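KIT CORNER: the Tolamgate two-arm bench, three weeks in

Monday, May 22, 2023

Quick one this month, I'm writing between shifts and the Bemik order is still sitting on my desk. Several of you asked if the Tolamgate bench kit is worth the money now that Stultance carries it. Short answer: mostly yes, if you want two arms and don't want to spend your spring drilling brackets. Long answer follows, skip to the bottom for prices.

What you get. Two arms, a rail, mounting plates, the control boards, a bag of bolts with more in it than you need (keep them). Instructions are a folded sheet plus a download. The sheet is fine. The download is 59 pages and wants a good edit, the wiring chapter comes after the chapter where you power it up. Read that one first. Please.

Assembly took me an evening and a bit. Rail first, plates second, arms last, and get somebody to hold the arm while you do the bolts up. Jocelyn Girard did hers alone and says never again. Walls and tabletop are your problem, the kit doesn't include any. Use whatever you have.
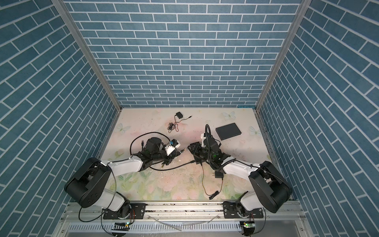 Handling cables and small electrical stuff is what I wanted these for, so that's what I've spent my time on. Sorting, picking up, passing across from one gripper to the other. Boxes are easy. Anything with a lead on it, not so easy. The power adapters are the real test, small black lump with a thin cable that goes wherever it likes, and on a floral top like mine the black at least stands out nicely for the camera. If you're picking a surface, think about that before you think about looks. Plain white was worse for me, too much glare off the shop lights.

Grippers. Good, not great. Fingers are stiff and they close square, which suits a plug body. Thin cable slides out unless you come at it slow. Kaijage sells a softer finger set that is suposed to fit, have not tried it, will report back if anyone lends me a pair.

Cable routing on the arms themselves. Biggest gripe. The loops at the wrist stand up high and you have to leave slack or the joint tugs at the end of its reach. Leave too much and it drags on the table. Took me four goes. Tolamgate ought to put a clip in the bag, one clip, it would cost them pennies.

Software. Installs clean. Calibration runs each time you start, a couple minutes, go get a coffee. Record and replay works the way the manual says. Saved positions held up well over a week, one arm drifted a touch and I re-zeroed it, no drama. Help desk at Stultance answered me the same day, twice, and the second answer was even right.

Noise: fine for a shared room. Dust: wipe the surface more often than I do.

Who should buy it. Anybody teaching a short course, small shops wanting to try a job before paying for a bigger machine. Who shouldn't: anybody who needs it to lift. Payload on the spec sheet is 254 grams per arm and I'd beleive them.

Prices at Stultance as of this issue: $900 for the pair with rail and boards. Spare gripper $50. Shipping extra, ask for the member rate before you pay, they won't add it after. Jocelyn has a spare rail going cheap if you only need that part, reply to this email and I'll pass it on.

Next issue, the Bemik feeder, assuming I get the box open.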